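**Giscombe bakery stop, worth the detour?**

**cliltier_road**
We're driving up from Maglaya in September and the route goes within 2 miles of Giscombe. Is the bakery there worth pulling off for? I've heard the cardamom buns are good but that the queue gets silly by mid-morning.

**saltpan**
Yes. Get there before nine. The buns are sold singly and they stop at two per customer. The rye loaf is better value if you've got a long drive. Cash or card, no tables inside.

**wurnus_or_bust**
I'd skip it. We waited ages and the buns were dry. The place in Wurnus, by the ferry ramp, does the same thing with more filling and you can park outside.

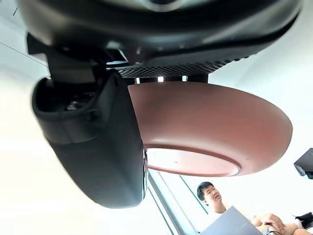 Saltpan replied that the Wurnus place buys its dough in frozen, and that the filling is mostly sugar.

**wurnus_or_bust**
Who told you that? I've watched them rolling it out behind the counter.

**saltpan**
Someone who used to deliver there. Might have changed. I still prefer Giscombe.

**hobnail**
Both are fine. The bigger thing is the road. The pass between them climbs almost 3,000 feet and it's slow behind lorries. If you do both in one morning you'll be late for lunch anywhere decent.

**cliltier_road**
Thanks all. We've got a small trailer on, so I think it'll be Giscombe on the way up and Wurnus on the way back. Does the Giscombe car park have room for a trailer?

**hobnail**
Not really. Use the lay-by past the church and walk down.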